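Workshop notebook, Suka table set
27/08/2022

Continued from the page with the coffee ring. The subject today is the small things of the set: the red spoon, the round white bowl and the little leaf dish. The big plates are still in their paper and I did not open them.

First the state of the table. I put down the teal covering again, the same one as for the first Suka setting. It has lighter patches toward one corner. I tried last week to wash them away with dish soap and they remained as they were, so I suppose it is the color itself and I will not rub it more. A new piece from Lavham would take until January, they told us on the phone, and for the trials the old one is good enough. For the display table we need to decide. I would like to keep this color in any case. The red of the spoon is strong on it, and the white bowl also looks cleaner than on the gray cloth we had before.

Spoon

The spoon is the Bulley one, red plastic, glossy. I had doubts when it was ordered because I thought it would look like a toy. Together with the speckled dish it looks less like a toy than I feared. I still think that the shine is too much for a breakfast table, but this is my taste and the others do not agree with me.

What I want to write down is the handle. It is thin near the bowl and thicker in the part that one holds. When my fingers had a little soap on them the spoon turned around in the hand, and I had to hold it closer to the neck to keep it level. With dry fingers it did not turn. I repeated this at the sink several times and it was the same each time, so I believe it. People who eat will have dry fingers mostly, but the person who clears the table will not.
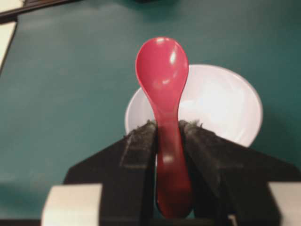
The color holds well so far. I left one spoon in tomato sauce overnight, and one in strong tea, and in the morning I washed both with warm water and the soft side of the sponge. The tomato one had no change that I can see. This is not a surprise with a red spoon, I know, and a white one would be a better test. The tea one had a dull line at the height of the tea, but it went away with the cloth. I have put both back in the drawer on the left side with a piece of tape around the handle, please do not use them for lunch.

The smell: new spoons smell a little of the bag when it is opened. After one wash it is gone. I think we should wash all of them before they go to the table and not trust the bag.

Scratches are a harder matter. The glossy surface shows every small thing when you hold it against the window. I rubbed one spoon with the dry cloth from the hook by the door and it made fine lines all over the back of the bowl. The cloth from the Neagu parcel did not make lines. So the Neagu cloth for spoons, and the door cloth for the table only. I have written SPOONS with a marker on the corner of the good one. We have two of them now, and if one is in the wash, the other must be here.

Bulley packs them 80 in a box, without paper between. When I opened the box some spoons on the bottom had marks already. I wrote to them to ask if they can put a sheet between the layers. No answer until now.

Bowl

The white bowl is shallow and this is good and bad. Good, because one sees what is in it from every seat. Bad, because a liquid goes over the rim very easily when the bowl is carried. I filled it with water from the measuring jug until it was at the rim, and the jug said 240 ml. This is of course not a quantity one can serve. I walked with it from the sink to the table, poured out a little, walked again, and so on, until I could walk at my normal speed without spilling. I did not write the number at that moment and afterwards I had already emptied the bowl. To repeat. My feeling is that half is safe.

If a person puts the spoon into the empty bowl and lets go, the spoon wants to lie on its side, and the handle comes over the rim or does not, depending on how it was put. With something thick in the bowl (I used yogurt) it stays where it is left. I like it better with the handle toward the right. For the left-handed guest it should be the opposite, and the person who sets the table can ask before.

There was also a discussion on Thursday whether the bowl should have a plate under it. I am against. The teal cloth is part of the set, and with a plate under each bowl we would see very little of it. If drops are the worry, then less in the bowl.

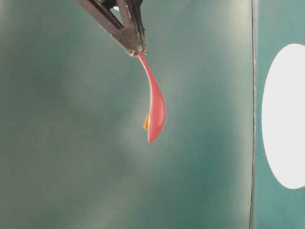 For sweets I would go another way. Small clear candies are nice with a red spoon, the amber and orange ones especially, but they slide out of the spoon if it is tilted even a little. The spoon is deep enough for a sauce, and for hard round pieces it is not the right tool. I tried to move candies from the jar to the bowl with it, as a guest would do, and too many went on the floor. Flat pieces were better than round ones. Pieces with sugar on the outside were best, because they do not slide so much, but they leave sugar in the neck of the spoon and it has to be brushed out.

Maybe we offer the candies in the leaf dish and keep the spoon for the bowl only. Then the guest takes a candy with the fingers and the problem is gone.

Leaf dish

This is the piece I like most in the set. It is small, cream-white with fine speckles, and it has one pointed end. It took me some time to find where it should be on the table. I tried above the bowl, and it looked like it was waiting for somebody else. I tried to the left, and then the arm goes over the bowl to reach it. Below the bowl and a little to the right is where I have stopped. The point should look up and to the left, toward the bowl. When the point looks to the right, the dish seems to leave the table (I cannot explain it better than this).

How much it holds: very little. A few candies, or a spoon of jam, or the stone of an apricot after it is eaten. It can also be a rest for the spoon, and I tried this too. The bowl of the spoon sits in it nicely but the handle is heavy for such a small dish, and when I touched the end of the handle with my sleeve, the dish turned on the cloth. It did not fall, only turned. On a bare table it would turn more. So as a spoon rest I give it a weak yes, for careful people.

The speckles hide crumbs. I wiped it, was sure it was clean, and then felt with my finger that it was not. Whoever washes it should check with the finger and not with the eye.

Washing and drying

I washed the three pieces in the order spoon, bowl, dish, in warm water. Then I put them on the rack without wiping, with the window open, and looked at the clock. The spoon was dry after 19 minutes. The bowl had still a ring of water under the foot at that time, and I dried it with the cloth because I needed the place. The dish I forgot to check, it was behind the jug. Next time all three in one row at the front.

The spoon gets water spots on the back of the bowl if it dries by itself. They are small but on this red one sees them. For display they must be wiped, for daily use I would not care.

Packing for Lavham

The Lavham people want one full setting to look at. I have started a box. The bowl goes first, upside down, on folded paper. The leaf dish goes beside it and never inside it, because the point can touch the wall of the bowl when the box is shaken. The spoon goes on top in the Neagu cloth, handle along the long side of the box. I do not want tape on the spoon itself, the glue stays on the shiny surface and to remove it one makes again the fine lines that I wrote about before.

I made a first pack and shook it near my ear. I heard something move, opened it, and it was the dish. More paper under the dish, then it was quiet. The box is on the shelf over the sink, it is not closed, the cloth piece for the table is missing in it.
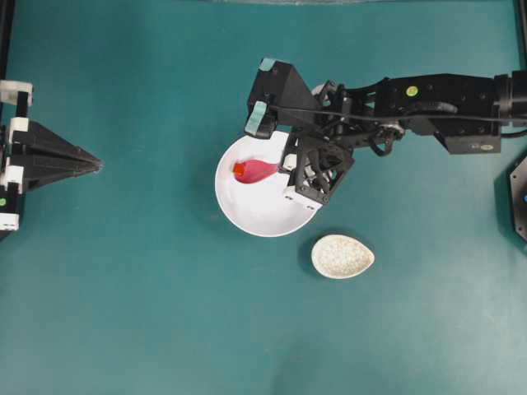

Should the leaf dish go out empty on the table, or with something in it?

Empty, at least until the guest sits. A candy put there too early takes dust, and the shape of the dish is seen better without it. The person who serves can bring the candies together with the bowl.

Still open:

Walk again with the bowl and this time write the number before emptying.

Ask Bulley for the second time about the paper between layers. Also ask if there is a matte version of the same red. I promise to look at it with a fair eye, and to show it to the others without telling which one I prefer.

The tea test should be done again with the spoon standing two nights. Put a note on the cup, the last time somebody almost poured it out.

Color of the cloth for the display table. I would cut from the darker side and leave the lighter patches for the test pieces. Measure before, the darker side may be too short for two settings next to each other.

Yogurt is finished, I took the last of it. Plain one please, without fruit, the fruit pieces make it hard to see how the spoon lies.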